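## Setting Up Your Lilwood Sourdough Starter

You're going to love this part! Wipe down a clear stretch of counter and give yourself 2 minutes.

1. Stir 100 g of flour into 100 g of lukewarm water.

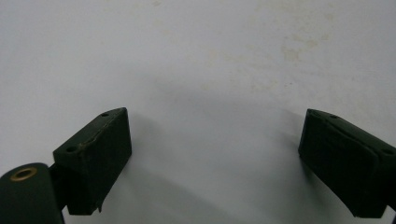 2. Scrape down the sides, then rest the lid on top (don't screw it tight, the gas needs a way out).

**Caution:** Never fill the jar past the line. A lively starter can double overnight!

3. Feed it again at 8 a.m., same amounts.

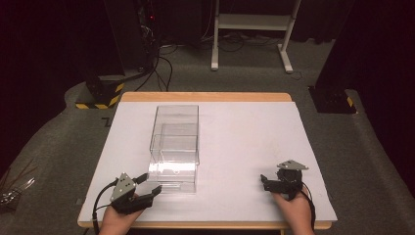 4. Once it's bubbly all through, bake something!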